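Kitchen & Bath > Surfaces > Cleaning Dark Countertops

How I Get the Haze Off a Dark Speckled Countertop

Last updated January 18, 2024

I've lived with dark gray speckled tops for years now, and I love them, but oh boy do they hang on to a film. You wipe, it looks great, then the sun comes in sideways and there's a big cloudy smear right where you make the coffee. Mine got really bad in December (so much baking!) and I finally worked out a routine that takes me 15 minutes.

What you'll need: two microfiber cloths, a drop of plain dish soap, warm water, and a dry cotton towel. Skip the vinegar if your top is real stone or terrazzo, or if you just don't know what it is. I used it for months before my installer at Zunholm told me to quit, and there's one dull patch by my sink that never did come back.

Get down low before you start, so your eyes are almost level with the surface, and look toward the light. The back of the counter usually shows the shine best, and the front can look darker even when it's perfectly clean. 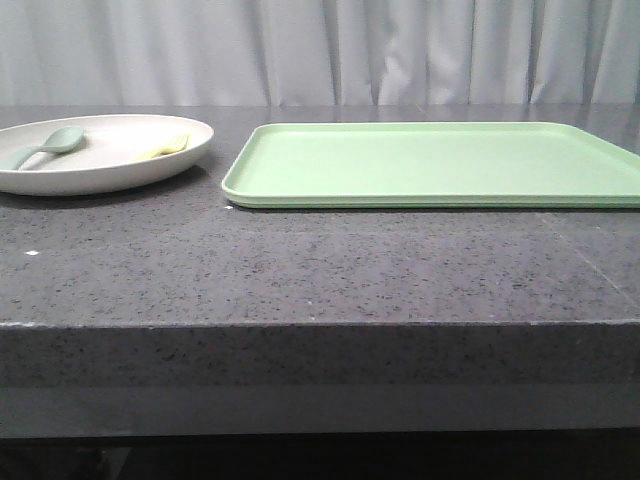

Step 1: Wash it

Put ONE drop of soap in a bowl of warm water. Wring the cloth out hard and work in small circles, back to front. Don't forget the front edge, it gets all the hand grease!

Step 2: Rinse, then rinse again

Fresh water, second cloth. Leftover soap is most of what you're seeing as haze, so I go over everything twice.

Step 3: Dry it right away

Use the cotton towel and long straight strokes. If it still drags a little under your hand, go back to step 2.

Filed under: Countertops, Weekend Cleaning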